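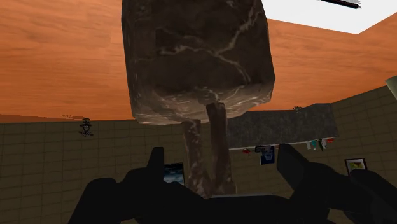

Chapter 6
The Working Band: Recording, Touring and the Second Album

The first album by a new group is usually drawn from songs written over several years. The second must often be written in a few months, between concert dates, by musicians who are tired and short of money. This chapter examines how that change affects the music itself, and how groups and their record labels divide the costs and the decisions.

We begin with the case of Clellari, a four-member group formed in the port town of Morkdale. Their first record was made in a rented hall and pressed in an edition of 200 copies, sold mainly at concerts. After a small label, Orneck, reissued it, sales reached 3,000 and the group was offered a tour of 112 dates. The singer and main songwriter, Eftychia Fragkou, wrote most of the second album during that tour, working with a borrowed keyboard and a portable recorder. The songs are shorter than the earlier ones, and several have no bridge — a feature she later linked to the limits of writing in hotel rooms.

The second part of the chapter turns to the recording contract. Students will read extracts from the agreement between the group and Orneck, including the clause on advances and the clause that gave the label approval over the final mix. The producer Stefanou, hired at the label's request, kept detailed session notes. These are used here to trace one song from its first demo to the version released in June 2019.

Readers should already be familiar with the terms verse, chorus, bridge and arrangement, which were introduced in Chapter 2. New terms are printed in bold when they first appear and are defined in the glossary.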